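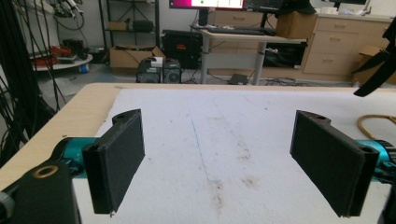 Prarow hand-held gripper with printed fingers
Product page, updated March 9, 2026

Hi, I'm Poppy Fothergill and I look after the bench tools at Staniforth, which mostly means I write these pages, answer the emails and nag people about firmware. I also use the Prarow nearly every working day, so what follows is part sales page and part what I'd tell you over a cuppa if you dropped in.

The short version: the Prarow is a two-finger gripper you hold and work yourself. You pick things up with it, move them, hang them up, put them down, and the way you did the job becomes the starting program for the arm that'll be doing it later. No teach pendant, no fenced-off cell for the first fortnight, no waiting for an integrator to find a free afternoon. The person who already knows the job does the job.

What it's for

We built it for small workplaces that handle soft or awkward goods. Hats, gloves, pouches, folded garments, strappy things. Moseo, who do caps and workwear for clubs and tradies, have had theirs the longest and a fair bit of this page comes from what their packing crew told us (not all of it polite!).

A cap sounds dead easy until you ask a machine to handle one. The peak is stiff, the crown squashes, and the strap at the back swings about and catches on whatever's nearest. A person sorts all that out without a thought. Getting it across to an arm by typing in positions is miserable, and I say that as someone who did it for a whole winter. With the Prarow you just hang the cap on its stand, take it off, hang the next one, and do it the way you'd normally do it.
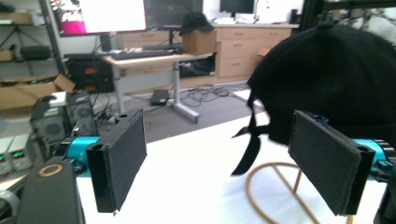
Straps were the thing that made us change the pads, by the way. The first lot of fingers had bare printed faces and they were fine on boxes and hopeless on fabric - you'd squeeze, it'd slide, you'd squeeze harder and put a crease in the crown. Felt on the pads fixed most of that. It grips cloth without marking it and you don't have to squeeze like you're opening a jar.

What changes for the people on the floor

This is the question I get most, and usually from the person who's been sent to the demo looking a bit wary, so I'll give it a decent answer.

At Moseo the job that went to the arm was the end-of-line one: cap off the stand, into the tray, next cap. People used to rotate through it because no one could stand a full shift of it. Shoulders, mainly. The arm does the long runs now. The crew still do the short orders, the odd shapes, anything with embroidery that needs a proper look, and all of the checking. They have the same number of people on the floor as they did before, though I'll be straight with you, that was the owner's decision and not something a gripper can promise. If you're a manager reading this, have that conversation before the box turns up. It goes much better than having it after.

The bit that surprised me was who ended up good at teaching it. I'd assumed it'd be the younger ones who muck about with gadgets. The best demonstrations we've ever had out of that site came from a woman who's been packing there for longer than I've been working, and she does everything slowly and exactly the same way each time. The arm copies her beautifully. Fast and flashy gives you a twitchy robot.

There's new work too, and you should budget for it. Somebody has to record demonstrations, somebody has to throw out the bad ones, and somebody has to notice when the arm starts placing things a bit crooked and go back for a top-up session. At Moseo that's become part of two people's roles, with a pay bump that took a bit of arguing. I'd plan on most of a day for the first task and a good deal less for the ones after, once your crew has the feel of it.

A few grumbles, passed on faithfully. The noise is different - quieter overall, but a steady sort of noise, and some people liked the chatter of the old bench better. The person minding the arm can feel a bit stuck out there on their own. And early on a couple of people felt watched while they were recording. Fair enough, too. We now set recordings up by task and shift, with no names attached, and we'd ask you to leave it that way. Using demonstrations to time people is a quick way to get rotten demonstrations.

What's in the kit

The Prarow gripper, ready to use
Two printed fingers, fitted
4 spare felt pads
5 m data and power cable
A hex key that fits the finger screws (please don't use the one from your flat-pack furniture)
The Fusora software licence, one workstation
A printed quick-start card

The fingers come off with the hex key and you can print your own. We send the files to anyone who's bought a unit. People have made longer ones, narrow ones, and one customer did a set shaped like little spoons for picking up beanbags. If you come up with something good I'd love to see it.

Specifications

Fingers: two, parallel, removable
Pad facing: felt, adhesive backed, replaceable
Weight in the hand: 784 g without the cable
Warranty: 4 years on the gripper body, pads and cables not included

The weight is the number people argue with me about. It's all right for a session and tiring for a morning, so swap over. We tried a lighter body and it flexed, and the flex showed up in the recordings as a wobble that the arm then very loyally repeated.

About Fusora

Fusora is the software that takes your recordings and turns them into something the arm can run. You plug the gripper in, name the task, press record, do the thing. Then you go through the list and bin any where you fumbled or sneezed or got talking. Binning them is half the work, so please don't skip it. A modest pile of clean demonstrations will beat a mountain of sloppy ones.

It runs on an ordinary desktop with a decent graphics card. You don't need to be a programmer. You do need someone who's patient with file names.

Setting up your bench

You don't need a special room. A plain table at a comfortable height is the main thing, and a pale surface is kinder than a shiny one. Put whatever you're handling where it'll be in real life, using the stands and trays you'll really use. Cable management I will leave between you and your conscience, but do keep the gripper cable running behind you or off to the side so it isn't dragging over the goods.

Leave a bit of ordinary variety in it as well. If every cap is always in precisely the same spot when you record, the arm learns that one spot and sulks the first time something's shifted. Move the stand a touch between goes. Turn the cap a bit. Swap the colour.

Looking after it

Brush the felt when it gets fluffy. A soft toothbrush does it. Replace the pads once they go shiny, and clean the old glue off properly first or the new ones will sit on a slant. Check the finger screws at the start of the week, as they do work loose with heavy use. Don't spray anything on it. Don't hang it by the cable! I've had two come back that way and both owners swore blind they hadn't.

Questions people send me

Will it handle hard items? Yes, though for metal or glass you'd want the rubber pads, which are sold separately.

Left-handed? Works either way. I'm a leftie and it was my first complaint about the prototype.

Can we share one between two benches? Plenty of places do. Recordings are stored against the task, so it doesn't matter which bench you were at, as long as both are set up much the same.

Do we need your arm? No, we don't make one. Fusora has a list of arms it talks to and I'm happy to check yours before you spend anything. Send me the make and the controller version, not only the make.

Is it any use if we never automate? I get asked this more than you'd think. One workshop uses theirs to work out whether a job could be done by two fingers at all before they go near a quote. If you can't do it with the Prarow in your hand, an arm with the same fingers isn't going to manage it either. We hire units out by the month for exactly that, and the hire comes off the price if you decide to buy.

Ordering

Units are built in small batches and the next lot is due out of the workshop at the end of March. Use the order form or just email me and say what you're handling, how big it is and whether it's floppy. If you can post us a couple of samples, even better, and we'll have a go with them on our own bench and tell you how we got on. Samples go back to you by return post unless you say to keep them.

Spare pads, rubber pads and longer cables are on the accessories page. Trade-ins on the older model are still open but we're running low on refurbished bodies, so get in touch soon if you're after one of those.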